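3.2 Materials and layout of the tool display

The display wall used in the study is a small perforated board of the kind sold for sheds and shop counters, stood upright with black beneath. Stock was a mix of decorating, garden and general hand tools, as you would find in a small hardware shop that can't give each trade its own bay. Hooks were the white plastic type throughout the lower row. Figure 2 gives two views.

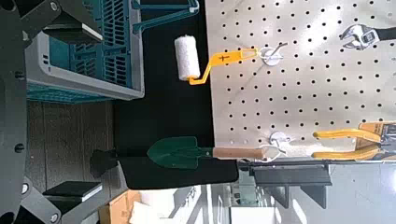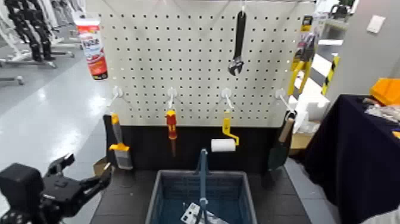

Figure 2. The display board with tools hung on it. The paint roller with the yellow frame is in both views.

Hanging rules. Kept short on purpose. One tool to a hook. Tools with a hole or loop in the handle go on by the loop, working end down. Nothing to be laid flat on a shelf. Carded goods stay in their packaging, loose tools stay loose, and the two were allowed to share a board, as they did in both of the shops we visited beforehand (Gotmont and Bassi). Neither shop sorted by trade. Gotmont sorts by price, more or less, and Bassi by whatever came in last.

We had wanted to sort by weight. Dropped this early on, the heavier tools all ended up on one side and people simply stopped looking at the other. A mixed order was used instead and redrawn before each sitting.

Hooks. Push-in hooks supplied by Brurberg. They go in without a screwdriver and come out the same way, good for us as the spacing was altered often, less good for a real shop. A hook that isn't fully home will tip forward when a tool is lifted off it. Each one was pressed in again by hand between sittings. Hooks that had tipped were noted on the sitting sheet and the trial kept in, unless the tool fell to the floor, in which case it was rerun at the end.

Spacing. Two settings, 374 mm between hooks (wide) and half that (narrow). Wide spacing leaves room for a hand on both sides of the handle. At the narrow setting a roller is the awkward one: the frame sticks out sideways and the cover gets in front of its neighbour, so that a person reaching for the next tool tends to brush against it. Trowels and brushes hang straight and gave no bother at either setting. Bottom of the lowest tool was kept clear of the base so it could swing a little when touched.

Shopping lists. Each sitting used a printed list made up from the Femetti stock book, which gives plain trade names with no pictures. Names were left as printed even where shoppers might call the thing something else ("trowel" was read as a plastering trowel more than once, see section 5). Goods were to be carried in a basket and put down when the list was finished. Shoppers were free to pick in any order and to hang a tool back if they changed thier mind. A tool hung back on the wrong hook counted as misplaced, even if it was the right sort of hook and the right way up.

In all 1000 picks were planned and 800 kept. Most of the loss is one bad batch of lists with a line missing, the rest is sittings stopped early. No attempt was made to fill the gap afterwards.

Resetting. Slowest part of the work by far. The board was stripped, hooks pressed in, tools hung again from the order sheet, baskets emptied. Labels turned to face front on anything that had one. Handles wiped if they were tacky. Two resets were done from memory when the sheet had been mislaid and these are are marked in the appendix; the order was near enough but one brush and one screwdriver had changed places.

3.3 Scoring

Each pick was scored for time to first touch, time to clear the hook, and whether a neighbouring tool was moved. Swinging alone was not scored as a move.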